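Holguras, ajustes y la costumbre de lijar

Vuelvo a un tema que dejé a medias en la entrada sobre el portabrocas: cómo decidir la holgura entre una clavija y su agujero cuando las dos piezas las hace uno mismo, con máquinas modestas y sin sala de metrología. Varios lectores me escribieron con el mismo problema. Dibujan una clavija de 8 mm, dibujan un agujero de 8 mm, fabrican las dos cosas y no entran. Después lijan.

Lo primero es separar dos conceptos que en los foros se usan como sinónimos. La tolerancia es el margen de error admitido en una sola pieza. El ajuste es la relación entre dos piezas, y depende de las tolerancias de ambas. Escribir «tolerancia de 0,2» al lado de un agujero no informa de nada si no se sabe qué va a entrar en él.

En el sistema ISO de agujero base, el agujero lleva la letra H y su diámetro mínimo coincide con el nominal. Para 8 mm, un H7 admite desde 8,000 hasta 8,015 mm. El eje se elige según lo que se busque. Con un g6, el eje queda entre 7,986 y 7,995 mm, de modo que siempre hay juego: 5 micras en el peor caso y 29 en el más suelto. Con un p6, el eje va de 8,015 a 8,024 mm y hay que meterlo con prensa. Entre uno y otro están los ajustes indeterminados, en los que puede salir juego o apriete según la pareja que toque.

Estos valores sirven con un escariador y un eje rectificado. Con una impresora de filamento no tiene sentido trabajar en micras, porque la propia pared de la pieza tiene un relieve mayor que todo el intervalo de tolerancia. La lógica del sistema sí se puede copiar: se fija uno de los dos elementos y se mueve el otro. Yo fijo siempre la clavija. La compro de acero, la mido y ajusto el agujero. Si las dos piezas son impresas, imprimo primero la clavija, la mido en varios puntos y uso el diámetro máximo como nominal.

En mi caso el trabajo de este invierno es un cajón de útiles con plantillas intercambiables. Cada plantilla se coloca sobre dos clavijas y se retira a mano, muchas veces al día. Durante años puse las dos clavijas cilíndricas y con el mismo ajuste, que es un error de libro. Si la distancia entre agujeros no coincide con la distancia entre clavijas, la única forma de montar el conjunto es aflojar ambos ajustes, y entonces se pierde la repetibilidad.
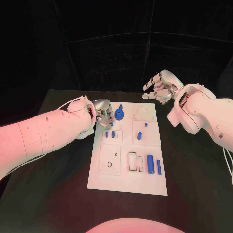 Piezas azules y placas de fijación blancas sobre un tablero blanco.

La solución conocida consiste en una clavija cilíndrica y otra rebajada, la que algunos catálogos llaman «de diamante». La cilíndrica fija la posición en los dos ejes. La rebajada impide únicamente el giro y deja libre la dirección que une los dos centros. Si no se dispone de clavija rebajada, un agujero rasgado cumple la misma función, siempre que el rasgado apunte hacia la clavija cilíndrica. He visto planos con la ranura girada noventa grados. El conjunto entra con facilidad y después baila.

El segundo detalle es la temperatura. El aluminio se dilata 23 micras por metro y por grado. En una placa de 500 mm, una diferencia de diez grados entre el taller y la habitación donde se mide son 115 micras, muy por encima del ajuste que intentamos conservar. Si la base y la plantilla son del mismo aluminio y están a la misma temperatura, el efecto se cancela casi por completo. Si la base es de acero y la plantilla de aluminio, queda aproximadamente la mitad. Mi taller no tiene calefacción y en noviembre las mediciones de la mañana y las de la tarde no coinciden. Tardé en atribuirlo a esto. Antes cambié la pila del calibre y culpé a un juego de brocas Lodent que estaba perfectamente.

Sobre el calibre: uno digital de gama doméstica tiene resolución de una centésima, pero su error admisible suele ser de dos o tres, y al medir interiores pequeños empeora, porque las puntas planas apoyan en cuerda y dan un valor menor que el diámetro real. Para agujeros por debajo de 10 mm uso pasadores calibrados. Tengo un juego de la marca Rathore, con escalones de 2 centésimas, comprado de segunda mano y con un par de huecos en el estuche. El procedimiento es simple: el mayor pasador que entra sin forzar da el diámetro útil del agujero. Es el dato que interesa, porque incluye el error de forma.

Meenakshi Khurana me señaló por correo que eso también oculta información. Un agujero ovalado y uno pequeño dan el mismo resultado con el pasador, y la corrección es distinta en cada caso. Tiene razón. En piezas impresas el óvalo suele venir de la holgura de los ejes de la máquina, y compensarlo en el dibujo solo funciona mientras la pieza se imprima con la misma orientación. Añadí un paso: si el pasador entra con juego en una dirección y roza en la otra, reviso las correas antes de tocar el modelo.

El tercer detalle es el chaflán de entrada. Una clavija sin chaflán en un agujero sin chaflán exige una alineación casi perfecta para empezar a entrar. Con un chaflán de 1 mm a 45 grados en ambas piezas, el error lateral tolerable al iniciar la inserción pasa a ser de casi 2 mm. No cambia el ajuste final y cuesta muy poco. Aparte está el acuñamiento, que aparece cuando la clavija ya ha entrado un poco y se inclina: toca por dos puntos opuestos y, con rozamiento suficiente, empujar más fuerte no ayuda. Lo que ayuda es soltar, enderezar y volver a empujar cerca del eje. Una gota de aceite amplía el margen.

Wubit Zeleke preguntaba en los comentarios de la entrada anterior por el desgaste. No tengo datos propios de calidad. Monté y desmonté 3000 veces una plantilla de PETG sobre clavija de acero, con el contador de vueltas de una bobinadora vieja, y el pasador máximo subió un escalón. El ensayo se hizo con una sola muestra, sin control de humedad y con pausas irregulares, así que vale lo que vale. Para uso intensivo pondría casquillo metálico. Los Plekmont con moleteado exterior me han ido bien — los lisos de Nomham se me giraron dentro del plástico, aunque es posible que el alojamiento fuera demasiado ancho.

Queda pendiente la parte de los casquillos pegados y el espesor de la capa de adhesivo. Tengo las probetas cortadas, pero me falta el útil para centrarlas.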